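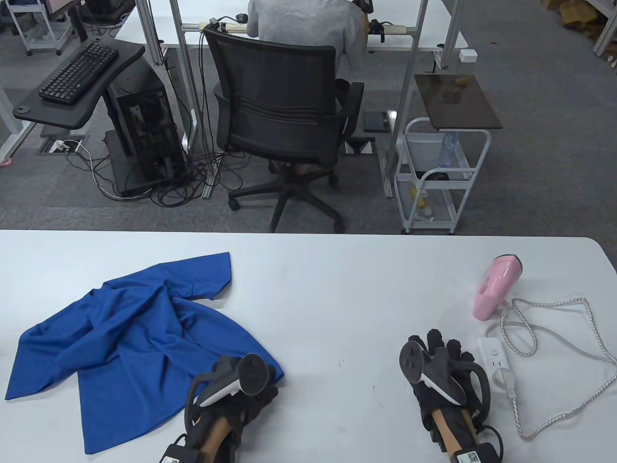
Takville Textile Care Club, reference pages

Garment steamer

A garment steamer is a handheld or standing appliance that relaxes creases in cloth with hot vapor. It is the preferred tool of people who own an ironing board and would like to forget it. Handheld models, such as the pink one beside the blue T-shirt, need little space on a table, though the cord generally claims whatever is left.

Cotton T-shirts are usually steamed on a hanger, hem pulled gently downward. Crumpled shirts should be shaken out first, a step the club handbook mentions on page 121 and most members discover afterward.

See also: Ironing; Folding; Wearing it anyway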